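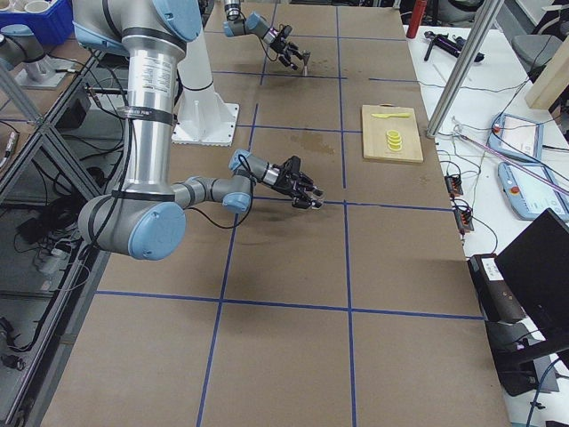 Covering a work table with kraft paper and a tape grid - tape keeps wrinkling

Asked in Workshop and Craft Tables
Viewed 823 times

I cover a long table with brown kraft paper and mark it into rectangles with blue masking tape, so that each item (board, cup, plastic food) has a set area. Two problems.

1. The tape goes down wavy on the long runs and small gaps appear where pieces meet.
2. The paper marks. There is a faint dark stain to the left of the cutting board and I can't shift it. Wiping makes the surface go fluffy.

The paper is 80 gsm from Vukerham, on a roll. Is there a better order of work, or a better paper? I would prefer not to glue anything to the table.

2 answers

Accepted answer

The wrinkles come from stretching the tape as you pull it off the roll. It shrinks back afterwards and lifts the paper with it. Unroll a length, let it hang slack for a moment, then lay it from the middle outwards and press with a flat card.

Order I use:

Cut the paper 19 mm over on each side and leave it flat overnight under boards.
Fix the short edges first, then pull the long edges flat and fix those.
Mark the grid in pencil with a straight edge.
Lay the long strips in one piece. Lay the cross strips over them and trim afterwards.

Where something is bolted to the table, stop the tape short of the plate and leave the paper loose by a few millimetres.

You can't clean a stain out of kraft. Cut out the one rectangle along the tape lines, drop in a new piece and re-tape the four sides. This is the main advantage of a grid - you replace a cell and keep the rest.

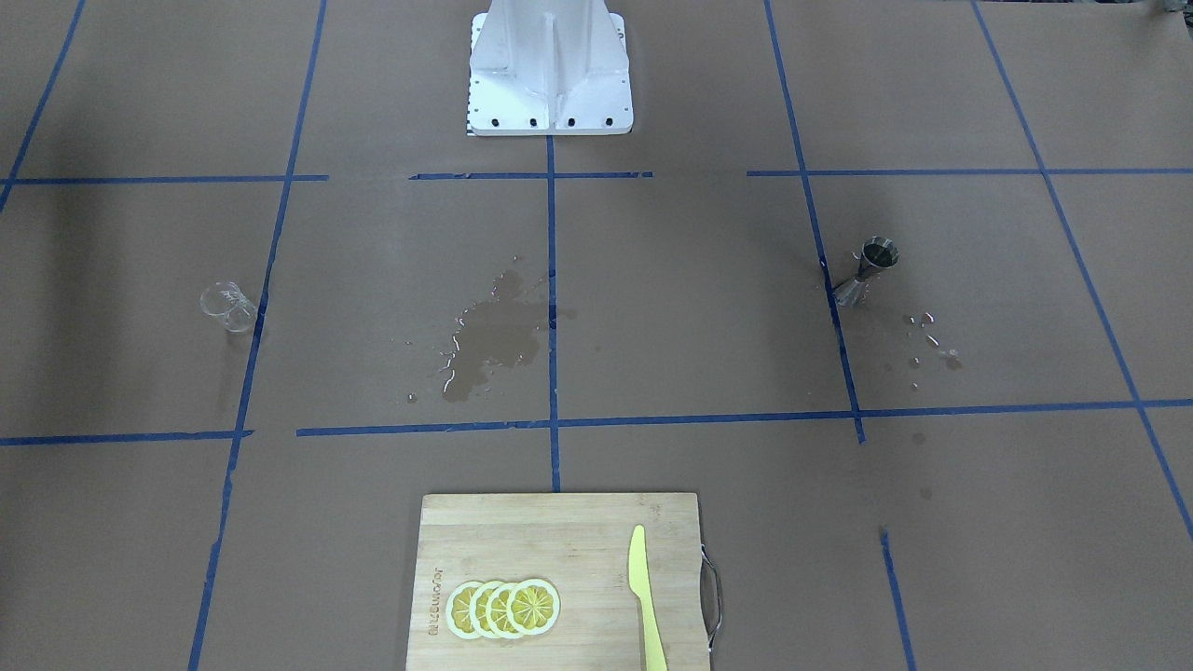 Emmanuel Kimaro
Rostthorpe
Answered Jul 28, 2025

Mostly agree with the above, but I would not worry about small gaps. If the tape only shows where things go, a broken line works as well as a full one. Mine has gaps in the long strip and it makes no difference in use. Dark blue shows up better on brown than the pale sort.

Heavier paper helps more than technique. I changed to a thicker roll from Valdovinos last August and it marks less. No idea whether it is still sold.

Also put light things like clear plastic cups well in from the edge, they tip over at a touch.

1 comment

Replaced one cell as described and the join is hardly visible. Will try the thicker paper when this roll runs out.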